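Bronside Community Health
Checklist for checking a brain health claim before it goes in the newsletter
March round, with reviewer comments

Item under review: the Skulteo balance-and-memory program, as described in the maker's press kit. The claim is that 50 minutes of dancing a week slows memory loss in people over 65. Mark each line Pass, Fail or Unclear. Comments go under the line they belong to.

1. Is there a published paper, and has the reviewer read it?
Unclear. There is a paper. The press kit links to a summary of it, and the summary links back to the press kit. I found the full text on my own after a fair bit of digging. Anyone relying on the link would have read nothing but advertising.

2. Number of people who took part
Pass, with a grumble. The kit says 846. That is how many filled in the first survey. The number who went on to do any dancing was 235, and that's the figure we should print if we print one.

3. Was there a comparison group?
Fail. The dancers were compared with people who had said no to dancing. People who turn down a dance class may have sore hips, no ride or a sick spouse at home. Any of those could drag down a memory score.

4. What was measured?
Unclear. The kit says "sharper thinking." The paper says reaction time on a button-press task and one word list. Reaction time improved a little. The word list did not budge, and the kit leaves it out.

5. How long were people followed?
Fail. Twelve weeks. You can't say much about slowing a decline that takes years from a program shorter than a hockey season.

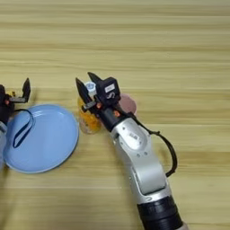
6. Testing conditions
Unclear. The button-press task was run on a Mekon tablet for the dancers and on paper cards and a stopwatch for everyone else. I'd like to hear why. A slow thumb on a stopwatch can wipe out a difference this small, or make one. The paper doesn't say how the tablet was placed either, and that matters for older hands and eyes. On a striped wood-grain tabletop like the one in the photo, with a black cable looping across it, I'd expect at least a line about glare and clear space before I trusted anyone's reaction times. There is no such line.

7. Who paid?
Fail. Skulteo paid for the classes and the tablets. The paper admits this in small type on its last page. The kit calls the work "independent." I have asked for that word to be explained and have had one reply, which thanked me for my interest.

8. Has anyone else found the same thing?
Unclear. The kit cites the Shawky survey as backup. Shawky asked 700 people if they felt more alert after exercise, and most said they did. I feel more alert after coffee. Feeling alert and holding on to your memory are separate questions, and the survey only asked the first one.

9. Possible harm
Pass. Dancing is safe enough for most people. Falls were recorded properly and there were few of them. If we run anything, keep our usual note about seeing a doctor first if you get dizzy or have had a recent fracture.

10. Does the headline match the finding?
Fail. "Dance your way out of dementia" has to go. Nobody in the study had a diagnosis, so it can't tell us a thing about dementia. The second choice, "Dancing protects the brain," is the same claim in a nicer coat.

11. Cost to the reader
Unclear. The kit mentions a free trial and goes quiet about what comes after. Get the monthly price in writing before we name the program.

Result: do not run as submitted.

What I would accept is a short piece saying that a small, company-funded study saw slightly quicker reactions in older adults who danced for twelve weeks, and no change in memory. It would make a dull item. Dancing is good exercise and good company, and readers can be told so without the brain talk.

Still to do before the next round:
— Ask for the word list scores broken down by age.
— Ask how many dancers quit before week twelve.
— Take the program's logo off the draft page.
— Recheck line 7 if a proper answer arrives.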